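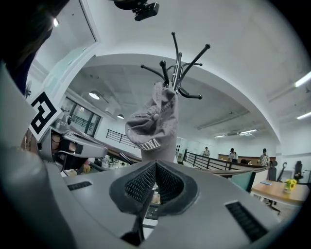

Posted by Sofia Kalogeropoulos / Workshop & Floor / March 2026

Stekero 58 Anti-Fatigue Mat

Back in stock. Finally. The January shipment sold through before most of the waiting list got their email, sorry about that. More on the way but dont wait too long.

For standing. Packing benches, shop counters, kitchens, anywhere you're on concrete or tile all day and your heels know it by lunch.

What it is
Closed-cell foam core, textured rubber top, beveled edge on all four sides. One piece, no glued seams. Lies flat after a day or so out of the roll. If a corner keeps lifting, roll it the other way overnight and put something heavy on it.

Sizes
Runner: 58 cm wide, 2000 mm long
Bench mat: 58 cm wide, 900 mm long
Custom lengths cut from the roll, same width. Cut ends have no bevel, so put that end against a wall or order the edge strip. Cut mats can't come back, please measure twice.

Thickness
11 mm. We tried the thicker Stekero too and sent it back. Carts catch on it, doors won't clear it, and a couple of us felt wobbly on it by the afternoon. 11 is plenty for most people. Heavier folks or very long shifts, call and ask for Sotiris, he'll tell you straight.

Colors
Charcoal or black. Charcoal hides sawdust and flour better. Black shows everything.

Cleaning
Sweep it. Warm water and dish soap, soft brush, hang over a rail to dry. No bleach, no solvent, no pressure washer. Lift it once a week and wipe the floor underneath, grit under there chews up the back.

Not for
Welding areas (get the Breltow instead, item 506)
Standing oil
Outdoors, sun makes the top go chalky
Office chairs. The casters leave dents that don't come out

From customers
"Had the old one six years behind the register. New one feels a bit firmer, got used to it in a week." Dörte Petersen

"Good mat. Smelled like a tire shop for the first few days, aired it out in the garage and it was fine. Wish there was a longer bench size." Edit Katona

On the smell: yes, it's new rubber. Unroll it somewhere with a window open.

Shipping
Ships rolled, in a long carton. Runner is heavy, get a second pair of hands for the stairs. Bench mats go out next working day if you order before noon. Custom cuts take longer, usually a week.

Returns
30 days, uncut, clean enough to resell. You pay the freight back unless we sent the wrong one.

Warranty
Two years against splitting and the top peeling away from the foam. Doesnt cover knife cuts or caster dents.

Goes with
Edge strip, per meter
Corner piece, pack of four
Breltow heat mat, item 506

Bulk orders, more than ten mats: write to Sabine Ruppert in sales, she does the pallet quotes. Put the delivery zip code in the first email.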